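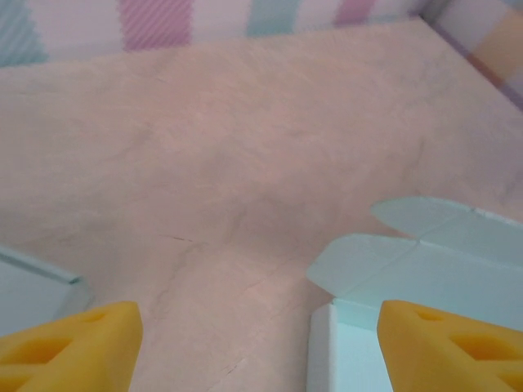 Figure 3.1 The two fingers of the gripper, open, with a pale green box on the right.

STUDENT PROJECTS | ROBOTICS IN THE CLASSROOM

Chapter 3
Closing a Box

In September the robotics class in Olten received its second task of the year. The students had to program an arm so that it closes the flaps of a small cardboard box. They named their project Vokley, and they worked in teams of three.

The task looks easy when a person does it. We press a flap with one finger, we feel that it bends, and we stop at the right moment. An arm must be told all of this – where the flap begins, in which direction it folds, and how far the finger should travel. If the finger arrives too low, it pushes the whole box away.

In this chapter you will follow the work of one team from the first sketch to the final test. Section 3.1 explains how to choose the point of contact on a flap. Section 3.2 treats the opening of the gripper and the path of the arm. In Section 3.3 you will write your own plan for a box with two flaps.

Before you continue, take any small box and close it very slowly. Write down each movement of your hand – also the ones that seem too small to mention. You will need these notes in Exercise 2.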